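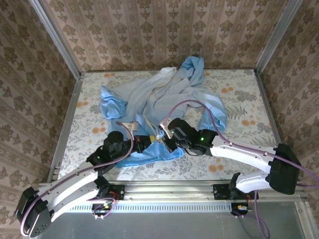 Gönül Kılıçarslan asks whether the sleeves of a long-sleeved garment should be folded in before or after the body is smoothed. The body is smoothed first. The full procedure for light garments is given in this section.

Section 3. Folding Long-Sleeved Garments

1. Cover the work surface with a clean sheet and pull it flat.

2. Place the garment in the middle of the sheet. Find the collar and the lower hem before spreading the fabric.

3. Lay the garment face down and smooth it from the center outward.

4. Unroll both cuffs. Fold each sleeve straight across the back.

5. Fold the sides to the center line, then bring the hem up to the collar in two equal folds.

Note: Gathered elastic cuffs do not lie fully flat. Press them lightly by hand and continue.

Caution: Do not pull on elastic to straighten a sleeve. Take hold of the fabric above the cuff.

Finished garments are placed on the Flarnau shelf, collar side to the wall. Garments with torn seams are set aside and recorded on Form 717.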